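Chapter 4
Buying Your First Sorting Cell

In this chapter
What comes in a starter kit and what you'll end up buying anyway
Reading a spec sheet without falling asleep
The Pritton bench kit, and how I got on with it
Setting up your first sorting task

By now you've moved a simulated arm around a screen for three chapters and you're probably itching to get your hands on a real one. Good! So was I, and I went and bought the wrong thing. My first arm had a lovely long reach and a heavy base, and it needed a bench I didn't own and a power outlet on the other side of the garage. It spent most of a winter in its crate while I saved up for the bench.

So before we write any more code, let's go shopping. I'm going to use one kit as our running case through this chapter and the next, the Pritton bench kit sold by Cetow. I like it well enough, I have a few gripes, and it's close enough to the other kits in its price range that what you learn here will carry over. If your school already owns something else, read along anyway and swap in your own numbers when you get to the exercises.

4.1 What you're paying for

A beginner's cell is an arm, something for the arm to work on, something for it to work with, and software to tie them together. Sellers love to talk about the first one. The brochure for the Pritton kit spends four pages on the arm and half a page on everything else, and I'd say my own hours with it went the other way around (I've spent whole evenings on the work surface and never once thought about the elbow joint).

Look hard at the surface. A pegboard table is a wonderful thing to have under a small arm, because you can bolt a fixture down, take it up again and put it back in the same holes on Friday. A plain desk won't do that for you. You'll clamp things, they'll creep, and you'll blame your code.

Then look at the parts. Simple blocks in strong colors are what you want at this stage. Cylinders are friendly to a gripper from any side. Stars and hearts are not, and that's why they're worth having: you have to decide which way around to pick them up, and we'll get a good deal of Section 4.3 out of that one question.

Software on the Pritton comes from Jotine, sold as a yearly license. The teaching version covers 50 seats, more than I've ever needed. It starts up quickly and the menus make sense. My gripe is the calibration screen, which hides the button you want under a tab called Extras. Write that down somewhere. You'll thank me the second time you have to find it.

4.2 A first task: sort by color

I always start people on color, with shape left for later. You can tell from across the room whether a color sort has gone right, and the math is light. Lay out a few pairs, leave plenty of open board in front, and let the arm work toward you.

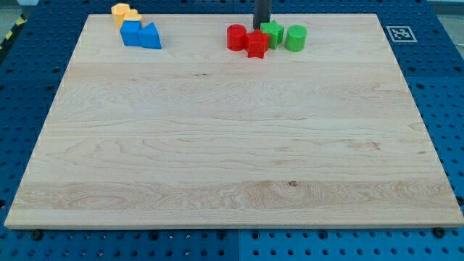 Figure 4.1 Colored blocks at the back of a wooden board on a pegboard table. A square marker sits on the pegboard off the board's back-right corner.

Two things to take from Figure 4.1 before you set up your own. First, look at how closely the red and green blocks are standing. If your gripper has wide fingers, a row like that is going to be a squeeze, so give yourself more room on day one and tighten it up as you get better. Second, find the marker. A printed square like this gives a camera a fixed point to measure from, and it's only useful if it stays put and stays in view. Stick yours down flat, well clear of the blocks, and check that the arm doesn't block it on the way past.

Set the arm's speed to 70 percent or lower for this one. I know, I know, fast is more fun.

Before you go on
1. Sketch your own work surface and mark where you'd put the blocks, the marker and the finished piles.
2. Pick two blocks of different shapes and write down how you'd grip each one.
3. Find the price of a replacement gripper for any kit you're considering, and compare it with the price of the whole kit.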